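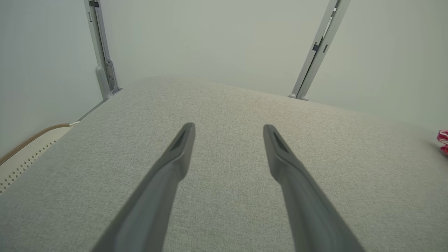 Chapter 12. What Fabric Claims Are Worth

Sellers like the word "durable," and few of them will tell you what it means. Take a plain light gray fabric with a fine, slightly speckled weave. It looks tough – but looks are where most claims begin and end.
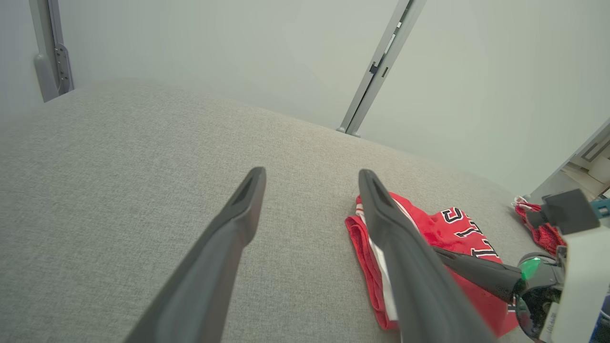 Ruth Kettle asked the Steltside mill how it got its figure of 2915 rubs. The answer ran to one line and named no test. We should doubt any number that comes without a method.

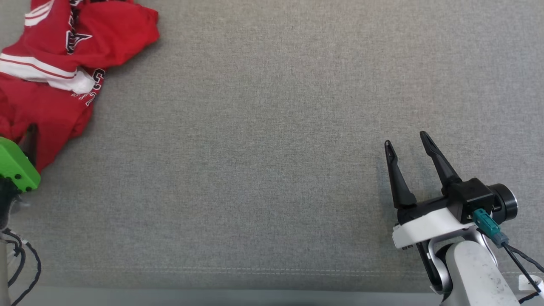
Figure 12. Red garment with white trim on gray woven fabric.

Knits raise other problems, and we start with stretch.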